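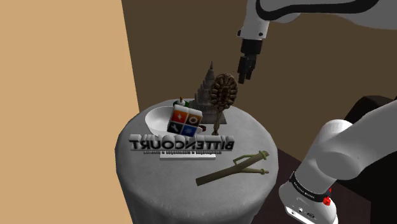

A hairbrush, a bowl and a box with a wrench symbol on it, on the white round table.

How to Stack Split Firewood So It Dries

A good woodpile is one of the nicer sights on a chilly morning, and I've built enough bad ones to tell you that a little care in May saves a lot of smoke in the stove later on. My neighbor Lajos Kozma taught me most of this when we first moved out to Kendholm, and I've added a few habits of my own over the years (some of them learned the hard way, when a whole row went over onto the lettuces).

Pick your spot first. You want wind and sun if you can get both, but if you have to choose, go with the wind. Keep the pile a good foot away from the house wall so air can move behind it, and so the bugs stay outside where they belong!

Next, get the wood up off the ground. Two old rails laid side by side work beautifully, and so do pallets, as long as the slats aren't rotten. Mine sit on 7 pallets in a line, and I check them for soft spots before I start.

Now build your ends. Lay three splits one way, then three across them, and keep going up like a little log cabin until you reach chest height. Take your time choosing flat, even pieces for these, and save the knotty, twisted ones for the middle.

Fill in between the ends with a single row, bark side up on the top layer. Don't pack it too tight. Lajos used to say a mouse should be able to get through but not the cat chasing it, and I still think of that every time I jam a piece in too hard.

Last of all, cover the top only. A sheet of old roofing tin weighted down with a few heavy rounds is plenty. Leave the sides open, even when rain is coming, and give oak a second summer before you bring any indoors.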